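Wasby Sweater Drive Moves to Folded-Only Drop-Off Starting Wednesday

The winter clothing drive in Wasby will take sweaters only if they arrive clean, dry and folded, under rules that go into effect Wednesday. The change covers all three drop-off points in town: the Enditz Street library branch, the Bustamante hardware store and the lobby of the Pruvivby Community Center.

Until now, donors could leave knitwear in any kind of bag, folded or not. Organizers said in a notice posted at the community center that too many pieces were reaching the sorting room stretched, knotted together or still on hangers, and that the sorting crew was spending most of its evening shift refolding them.

The drive collected 2,572 pieces of clothing last winter, according to the same notice. Sweaters and cardigans made up the largest share, ahead of coats and children's pajamas. They are also the slowest items to get ready for the racks. Coats are hung as they come in. Pajamas are rolled in pairs and banded by size. Sweaters have to be checked for holes, folded to the same width and stacked on shelves, where a pile of uneven folds tends to slide over before the end of the week.

Under the new rules, each sweater should be folded to fit a standard shelf in the giveaway room. The notice gives the finished size as "no wider than a sheet of notebook paper is long," and asks donors to put no more than five sweaters in one bag. Heavier bags have been splitting on the stairs at the library branch, where the collection bin is on the lower level.

The fold itself is the ordinary one used in most stores. The sweater is laid out flat on a bed or a large table and smoothed from the middle outward. Sleeves are pulled out straight to each side first, so that any twist in the knit shows up and can be worked out by hand. The hem should lie level. Cables and other raised patterns should run straight from the neck to the hem, and if they lean to one side the sweater is lifted at the shoulders and set down again.

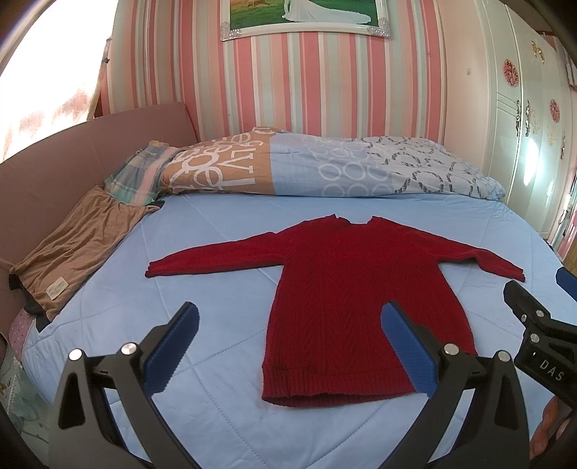 Not everyone is happy with the extra work. One reader, writing in response to the first notice, said that she gives away a dozen sweaters every fall and would sooner have a table at the library where people could fold on the spot, as she has no surface at home big enough for a grown man's pullover except the bed, and the bed is usually covered with laundry. She also asked whether a rolled sweater would be turned down.

Rolled sweaters will be accepted through the end of the month, the organizers said, and after that they will be sent back to the donor or set aside for a later sort. A folding table has been requested for the library branch but had not been approved as of this week. The hardware store has a counter near the back door that donors may use when it is free.

Once the sweater is flat, it is turned over so that the front faces down. One side is brought in toward the center, and the sleeve on that side is folded back on itself so that it lies along the body and does not stick out past the fold. The second side is done the same way. The bottom is then brought up to the neck in one fold for a short sweater or two for a long one. Turtlenecks are folded with the collar down. Cardigans should be buttoned or zipped before folding, including the top button.

Bulky knits can be left with one fold fewer. A thick cable sweater folded too many times will not stay closed, and it takes up more room on the shelf than one folded in half and laid flat. Thin sweaters can take the extra fold.

Donors are also asked to look over each piece before packing it. A small pull in the yarn is fine and can be worked back in with a blunt needle. Holes at the elbow, felted wool and stains at the neck or cuffs are not. Pilling is accepted if it is light. Items that cannot be given away are cut up for cleaning rags, and anyone who wants to donate for that purpose may mark the bag "rags" and skip the folding.

Washing rules have not changed. Everything should be washed at home and fully dry before it is bagged. Wool that has been stored with mothballs should be aired out for several days. Dryer sheets and scented sprays are discouraged, as some families have asked for clothing without added scent.

Size labels are useful. Where the tag has been cut out or has faded, donors can pin a slip of paper to the neck with the size written on it. A guess is acceptable if it is marked as one. Children's sizes should be kept apart from adult sizes, in separate bags if there are enough to fill them.

Sweaters that are part of a set, such as a twin set or a child's sweater and hat, should be folded together, with the smaller piece inside the larger one. Loose hats, scarves and mittens go into the small bin next to the clothing bin at each location. Mittens should be clipped or tied in pairs.

The drive does not take blankets, comforters or pillows this season. The storage room at the community center was reduced when the boiler was replaced in August, and the shelf space that used to hold bedding now holds shoes. People with bedding to give away are being told to call the front desk, which keeps a list of places that take it.

Drop-off hours at the library branch and the community center follow regular building hours. The bin at Bustamante hardware is inside the front entrance and is available whenever the store is open. Bags should not be left outside any of the three buildings after closing. Bags left at the library's side door were soaked by rain twice last season and had to be thrown out.

The giveaway room at the community center opens to the public for the first time this season at 3 p.m. on the first Saturday after the shelves are filled. The date will be posted on the front door. Each household may take up to five pieces per visit, with coats counted separately. No paperwork is required.

People who want to help with sorting can sign up at the community center desk. Shifts are in the evening and run three hours. Sorters should bring their own reading glasses if they use them for tags, and closed shoes are required in the storage area.

Printed copies of the folding steps, with drawings, are available at all three drop-off points. A version in larger type can be picked up at the library branch.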